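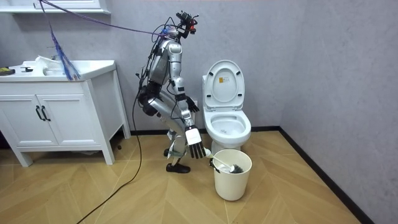
**Kulap Kaewmanee**
Custody Operations Lead, Pliston

**Notebook entry, March. Cold storage migration, Avdale wallet set**

Work resumed at 8:20 a.m. in the signing room. The purpose of this session was to move the remaining Avdale balances from the old single-key wallets to the new multisignature arrangement, and to record any point at which the written procedure did not match what the software required. Colleagues at Stunholm hold the second key and were available by telephone until noon.

**Starting position**

The old wallet set contained 121 addresses with a balance. Two of these were set aside at the last session because their derivation paths could not be confirmed from the paper record. The remaining 119 were approved for transfer. The list was printed, checked against the node, and initialed on each page.

The node had fallen behind overnight. It was allowed to finish syncing before any balance was read. The procedure does not mention this step and should. A balance read from a node that is behind may omit recent deposits, and one of the Avdale addresses did receive a small deposit last month from a client using an outdated invoice.

**Preparation of the offline machine**

The offline laptop was started from the read-only drive. The checksum of the wallet software was compared with the copy kept in the safe and matched. The clock was wrong by several hours and was corrected by hand. I do not believe that the clock affects signing, but the log entries are stamped with it, and last time this caused confusion when the two logs were put side by side.

The seed backup for the old set was opened at 9:05. The seal number agreed with the register. The passphrase was entered twice. On the first attempt the software opened an empty wallet without any warning, as it is designed to do when a passphrase is mistyped. Anyone repeating this work should compare the wallet fingerprint with the register before concluding that funds are missing. The fingerprint is on the inside cover of the Avdale binder, in pencil. It should be in ink.

**Test transfer**

One address with a low balance was chosen. The unsigned transaction was built on the online machine, carried over on the card, signed, and carried back. Before broadcast, the destination address was read aloud in full over the telephone and confirmed by Stunholm from their own copy of the wallet descriptor. The transaction confirmed in the next block.

A test spend was then made out of the new multisignature wallet, back to a Pliston operating address. We did not do this in the Sitthichai migration, where only the incoming side was tested, and I have asked that it be made a required step. Receiving funds proves very little about whether they can be spent.

**Main transfer**

The remaining approved addresses were divided into batches. The first batch contained 41 inputs. The signing software accepted it, but the review screen displayed only the total and the fee, and the individual inputs had to be opened one at a time. This was slow and I was not satisfied that my attention was as good at the end as at the start. Later batches were made smaller.

Fee rates were low for most of the morning and rose shortly after 11. I held the final batch until the rate came down. There was no deadline that justified paying more.

One item for discussion: combining many addresses in a single transaction links them publicly. The client was informed of this in writing and accepted it. For clients who do not accept it, the batches would have to be arranged by source, and the time required would be considerably longer. The intake form does not ask the question at present.

**Forked coins**

The client has asked whether the old keys may be used to claim balances on forked chains once the main balances have been moved. My answer is unchanged:

- No claim is to be attempted while any approved address still holds funds under the same key.
- No old key is to be entered into third-party software on any machine that belongs to Pliston or Stunholm.
- If the client wishes to take the keys and make the claim independently, a written release is required first.

The two unresolved addresses share a seed with the rest of the set. The old seed therefore remains sensitive and was returned to the safe under a new seal. It must not be marked as retired.

**Open items**

- [ ] Confirm the derivation paths for the two held addresses. Try the change branch before anything else.
- [ ] Add the node sync check to the written procedure, ahead of the balance list.
- [ ] Replace the pencil entry in the Avdale binder.
- [ ] Obtain Stunholm's signed copy of the new wallet descriptor. The telephone confirmation is noted, but paper is still required.
- [ ] Send the client a notice that old deposit addresses should be removed from invoices.
- [ ] Second card reader is unreliable and needs to be replaced.

The final batch was broadcast at 1:40 p.m. and had two confirmations when the room was locked. The balance of the new wallet will be reconciled against the printed list at the next session.

K.K.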